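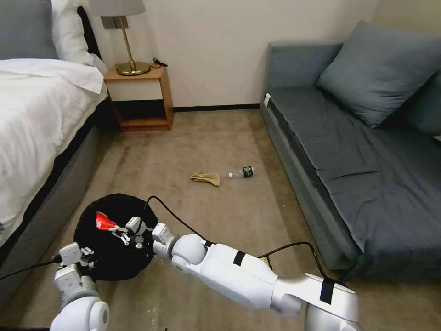

A round black bin, a gray sofa and a bed with the covers folded back.

Your Heel Hurts in the Morning. Welcome to the Club.

There is a particular walk that people do between the bed and the bathroom at six in the morning. It is mostly on tiptoe, with one hand on the wall, and it is accompanied by words I can't print in a clinic newsletter. If you know this walk, you may have met your plantar fascia, a thick band of tissue along the bottom of the foot that goes decades without asking for attention and then asks for all of it.

Plantar fasciitis is the usual name for the trouble. The classic sign is a sharp pain under the heel with the first few steps of the day, easing off as you move about and creeping back after a long sit. Runners get it. So do teachers, line cooks, and people who bought new sneakers and decided to become runners on the same weekend.

That last group keeps our Waltum office busy every summer. Clementina Lobo, our physical therapist there, asks all her heel patients what changed in the month before it started hurting. The first answer is always "nothing." The second answer, a minute or two later, is a step challenge, a puppy, or a beach vacation spent entirely in flip-flops. One man had gone from 2000 steps a day to a charity hike, by way of no training at all. He was 70 and very proud of his time, and he should be.

What helps is dull, I'm afraid. Cut back on whatever set it off, but keep moving in ways that don't make the heel complain - a bike or a pool is fine for most people. Stretch your calves against a wall a couple of times a day. Before you stand up in the morning, pull your toes gently back toward your shin and hold them there while you consider your life choices. Wear shoes with some support in the house, too. Bare feet on a hard kitchen floor are lovely in theory.

Rolling the arch over a ball or a frozen water bottle feels good to a lot of people. Wrap the bottle in a thin towel, and put it away afterward. We have one patient who came in for her heel and came back for her wrist.

Clementina is also fond of slow heel raises, done on a step with a rolled towel under the toes. They are tedious and they take weeks to do anything you'd notice. She will ask whether you've been doing them, and she can tell.

Give it time. Most cases settle down without anything dramatic, but "most" can mean several months, and a heel that starts hurting now may still have opinions in November. See someone sooner if the heel is swollen, hot or numb, if it hurts at night when you're lying still, or if you can't put weight on it after a fall or a jump.

Our free foot and ankle evening is at the Mikmont office, upstairs in Suite 258 (there is an elevator, and we won't judge). Doors open at 6 p.m. Bring the shoes you wear most, including the ones you're embarrassed about. Call the front desk to save a chair.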